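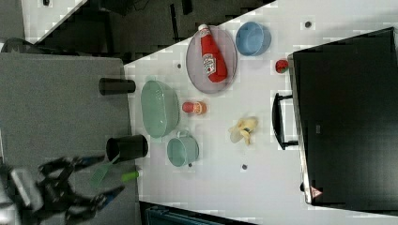

Open Day at Bukard – a few pics from the robot kitchen table

OK finally getting these up. We went along on Saturday for the Bukard open day, got there a bit after 10, parked miles away (follow the signs for Jarham, not the map on the flyer). Free entry, free coffee, decent donuts. Over 24 demos on the program and we managed 6 of them before feet gave out.

The kitchen table was the favorite by a long way. Toy food, toy dishes, one robot arm, lots of people trying to see over each other. Top one is the gripper with its fingers open, blue bits on them, and the banana sitting out in the middle with the peel part open. Ketchup on the oval plate. Green spatula by the black cups, wanted to see that one get used but we missed it if it was.

Stop 3 on the map, in the Paracha hall. Go left after the coat racks. Sessions ran all morning, ten minutes or so each, then a break while they set the table again. Standing only. If you have small kids get to the front early, the rope is at grown-up waist height and they can duck right under it to the kid line.

Same table, another moment 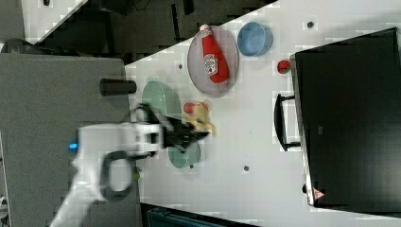 Toy food and the gripper

Gripper closing on something yellow, little red thing right by it. Green bowl just underneath the fingers. The light blue bowl is still empty up by the toaster oven – my son's money was on that one for the whole session and he would not be talked out of it.

Slower than I expected, to be fair. The arm sort of thinks, then goes, then thinks again. The Presutance people doing the talking were happy to take questions right through and didn't mind dumb ones. I asked if the toys are picked for being hard or easy. Bit of both, they said. Round things roll, flat things are a pain to get a finger under, and the see-through plates can be tricky for the cameras depending on the lights in the room. Someone behind me asked about real dishes and got a long answer that I only caught half of, the hall is very echoey.

Rest of the day

No pics from the other halls, phone was on 6 percent by then. Quick notes instead for anyone going next time:

Box stacking, hall 2. Loud. Good though. Bring ear plugs for little ones.

Sorting line. Long wait, we gave up at number 49 in the line (they hand out paper tickets, grab one on your way in and come back later).

Build-a-gripper craft table. Card, string and straws. Ours made it home in one peice, more or less.

Talk in the upstairs room. Full. Went and had another donut.

Gift shop takes cards only. Restrooms are by the Paracha hall and also upstairs, the upstairs ones had no line at all.

They said the next open day is planned for June, same building, kitchen table included. Will add a link to the program when it's out. If you were there and got better pics of the table send them over and I'll put them up with your name on.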